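2 min read

Street survey notes, Losetance end – February, started 7:30 am

Overcast, flat light. Good for looking at surfaces, bad for photos. Walked the Sturnby block first, then came back up the narrow bit past the shops. Tape wheel is reading short again, checked it against the 2 m rule before I set off and wrote the correction inside the cover.

Chainage 0 is the Rendley corner, NOT the drain lid like last time. Please don't mix the two sets, I spent most of yesterday arvo untangling them. Sheet 71 is the old numbering, sheet 182 the new one. Anything pencilled on 71 is superceded. 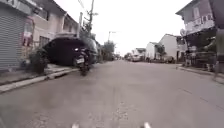 Looking down the narrow section. Shutter, kerb and parked vehicles on the left.

Asphalt patchy, lighter gravel showing through. Faint cracks. Worn seam running ahead through the middle – old trench reinstatement maybe, need to check the Ocampo drawings for a service line before anyone writes that down as fact. Not scoring it until then.

Left side: raised concrete footpath with kerb. Shrub at the base of the wall leans out towards the kerb, so put it down as a width restriction and measure clear path there, pram width at least. Two-storey building, cream/beige, roller shutter down. Red and white signs on the wall, couldn't get the wording for the frontage list. Go back and read them.

Car against the kerb, motorbike behind it and a bit further out. Lane width needs taking twice, kerb to kerb and again past the parked vehicles.

Still to do:
– level on the kerb, left side only
– re-walk 182 to 416 with the good wheel
– ask council desk for resurfacing dates
– new batteries for teh laser, again

Stopped 11:15. Wheel back in the cupboard, tag on it saying short.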